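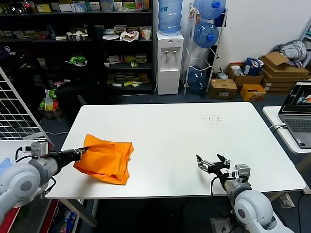 ## 4.2 Garment Folding

Of the chores in the Skendby trials, garment folding took the largest share of machine time and produced the widest spread of results. The task was defined in the same terms as in the service agreement used by Bamlow, the laundry operator that advised on acceptance rules. A single short-sleeved T-shirt is presented in an unplanned state on a flat work surface. The system must bring it to a rectangular fold with the collar facing up and both sleeves hidden, and must leave it within reach of a person standing at the table. The operator may not touch the garment between the start signal and the end signal.

All attempts in this section were run with a fixed two-arm station under the control of the Drolaris planner. The planner receives images from the head camera and sends commands to both arms. It has no model of the particular garment in use. Room conditions were left as they were found, and shelving, stored goods, and packing boxes remained in the field of view during the trials. We considered this closer to a home or a small shop than a screened cell would be, and it allows the results to be read alongside those for shelf stocking in Section 4.1.

### 4.2.1 Procedure

Each attempt was divided into four stages: pick, spread, fold, and set down. A stage was scored as complete when the garment met the written condition for that stage, whatever number of grasps had been needed to get there. The Gaillard protocol, which we follow elsewhere in this paper, scores only the final state. We departed from it here after early runs showed that final-state scoring hid most of what was of interest. A shirt that never leaves the heap and a shirt that is folded well apart from one exposed sleeve receive the same mark under Gaillard, although the first is of no use to a shop and the second can be corrected by a worker in a moment.

Scoring was carried out by Damián Lagos from recorded video. A set of 100 attempts was scored a second time by Ezekiel Obi, who had not seen the first marks. Where the two scores differed, the lower one was kept. Most of the differences fell in the spread stage and came from the wording of the condition, which asks that "no fold cover a seam." On a soft knit garment a wrinkle and a fold are not always easy to tell apart, and we would word this condition differently in future work.

Attempts were ended by the supervisor in three cases only: when both arms held still past the time limit, when the garment left the table entirely, or when a planned motion would have brought one arm into the other. An attempt ended in this way was kept in the totals and scored up to the last completed stage.

### 4.2.2 Results

The trials comprised 871 attempts. Of these, 273 ended in a fold that met the full Bamlow condition without help. The remaining attempts were not evenly distributed over the stages. Failures in the pick stage were rare, and a failed pick was usually recovered on the next grasp. Failures in the set-down stage were rarer still. The spread stage accounted for most of the loss, and the fold stage for most of what was left.

The difficulty in spreading lies mainly in choosing where to hold. From a crumpled start, the system must find two points on the garment which, when drawn apart, will open it. A person does this largely by feel, letting cloth run through the fingers until a seam or a corner arrives. The planner has only the camera view to work from, and on a single-color garment that view offers few clues. Hem, sleeve edge, and simple crease can look much alike. In many of the failed attempts the planner took hold of a sleeve and treated it as a hem corner, then pulled the garment into a long twisted strip from which it did not recover.

Once both lower corners were held, outcomes improved sharply. The garment could be drawn toward the station, lowered, and smoothed against the table edge, and the first fold could be planned from a known line. Figure 2 shows a grasp of this type.

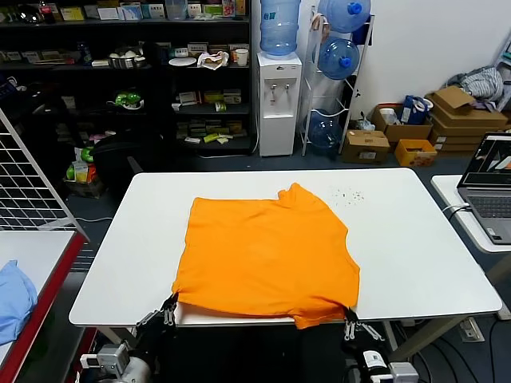

**Figure 2.** Grasp at both lower corners of a T-shirt, with the hem at the near edge of the work table.

It should be noted that a two-corner grasp does not require a perfectly flat garment. The upper part of the shirt may remain wrinkled, and the collar may point away from the center line. Such states were accepted by the planner as a starting point for folding, and it often reached a passing result from them. An earlier version of the planner insisted on a cleaner spread and repeated the smoothing motion until the time limit. Relaxing this rule in February brought a clear gain, and all results given here were obtained with the relaxed rule in place.

Fold-stage failures had a different character. The arms generally followed the planned path, but the cloth did not follow the arms. Fabric slid on the smooth surface, or a corner was released a little early and fell short of the line. These errors were small, and the supervisor's notes describe many of the resulting folds as untidy but stable. Under the Bamlow condition they were counted as failures all the same, as a customer would see them.

### 4.2.3 Time and Supervision

Speed was not a target of the trials, and the planner was not tuned for it. Even so, the time taken matters to any operator deciding whether to install such a station. Passing attempts were slower than the hand work of Bamlow staff by a margin that faster arm motion alone would not close – much of the time was spent with both arms still while the next grasp was selected.

The need for supervision is a separate matter. One person was present at the station throughout the trials, including the Saturday session, when the planner ran through the full schedule without a stop being called. We do not take that session as evidence that the station can be left alone. The conditions for ending an attempt arose often enough on other days that an unattended station would, in our judgment, spend part of each shift idle or repeating a motion to no effect.

### 4.2.4 Discussion

On these results the station cannot yet replace a person at a folding table. It may have a place beside one. A worker who handles the opening step by hand and passes over a shirt with its hem toward the station removes the stage at which the system is weakest. A short set of runs in this arrangement was made at the request of Bamlow, and the impression of both scorers was favorable, but the runs were too few to include in the totals above.

Two limits of the study bear on how far the findings can be carried. Only short-sleeved shirts were used, and button fronts, trousers, and towels may shift the balance between stages. The table was also of a fixed height and finish. A surface with more grip might reduce sliding in the fold stage while making the spread stage harder, and we have no data on that exchange. Both points are taken up in the plan for further trials in Section 6.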